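Skinider cell: re-zeroing the gripper after the Saber update

Sunday, October 25, 2020

The Skinider cell is a simulated one: one arm, one two-finger gripper, a wooden work surface and a rotating set of household objects. It has been running since September. A simulated cell has no bearings to grease, but it still drifts out of setup, mostly through my own edits, and it needs looking after like any other.

After the Saber update the gripper closed short on thin parts. The log had 2,145 grasp attempts on file, and the failures were nearly all on the card. Thick objects hid the fault. The fingers stopped on the object before they reached the bad end of travel.

Procedure, in the order I did it:

Stop the task server and save the old config under a new name. Skustura overwrites on exit.

Open the finger model and check the zero offset on both sides. Mine read 2 mm on one finger and 3 mm on the other. They should match.

Set both to zero, reload, and command a full open and a full close with no object between the fingers.

Set grip force to 40 N. The update had put it back to the default.

Check the collision mesh on the fingertips. Bevier exports it with a margin, and on a thin part that margin matters more than the force setting does.

Put the card back on the work surface and run the card task by hand, one step at a time. 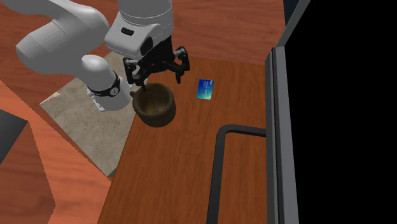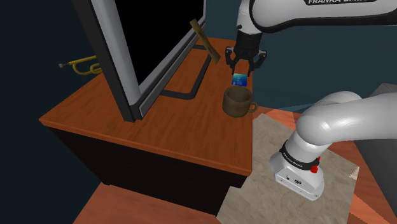

Top: gripper open over the bowl, card on the counter to its right. Bottom: fingers closed on the card above the mug.

Two notes on the card task. The approach height is measured from the work surface and ignores whatever else is standing on it, so a vessel under the gripper needs its own clearance value. I keep that in the object file. Also, the card's friction value was copied from the mug when I first built the set, and I have now given it a separate entry.

Still open: the trumpet has no proper support pose and needs one before it goes into any task. The camera poses are hard-coded and should move to the config. I also want to log finger position at contact, which would have shown this fault on the first day.

Config files are in the usual folder, old and new side by side.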